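How to Estimate Fuel Cost per Seat on a Short Route

2025-01-24 | By the Getudeck route desk
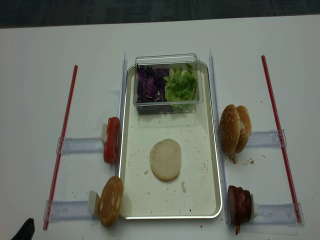
Shredded purple cabbage and chopped green lettuce in a clear container.

This method gives a first fuel figure for a turboprop or regional jet sector before the full flight plan is available. The sample route is Gramholm to Morais, flown by Flosura. You need the trip fuel in kilograms, the fuel price per kilogram, the seat count and the expected load.

1. Take trip fuel from the planning table for the aircraft type. Use block fuel, taxi included. The Gramholm to Morais table gives 2572 kg. Do not add reserve fuel at this stage. Reserves are carried but normally not burned, and they enter the calculation in step 3.

2. Multiply by the delivered price. Delivered means the posted price plus the into-plane fee and any airport levy. If the two airports charge different prices, use the price at the airport where the fuel is loaded.

3. Add the cost of carrying extra weight. Reserve fuel makes the aircraft heavier and raises the burn slightly. For sectors under two hours, 2 percent of trip fuel is enough. If fuel for the return leg is also loaded at the first airport, take the tankering value from the type manual.

4. Divide by seats fitted. This is the cost per available seat. Check the cabin layout first; Flosura lists 18 fewer seats on aircraft with the forward galley.

5. Divide the step 3 result by expected passengers. This is the cost per occupied seat, which is the number to compare with the average fare.

Rounding: keep full values until step 5, then round to the nearest cent.

Seasonal correction: hot days reduce climb performance and can limit takeoff weight. For July schedules, run the sheet again with the summer burn table and the reduced payload. Do not scale the winter result.

If the output differs from last season's actual cost by more than a few percent, check the units on the fuel invoice. Some suppliers bill in liters or US gallons, and the density used for conversion must match the delivery note.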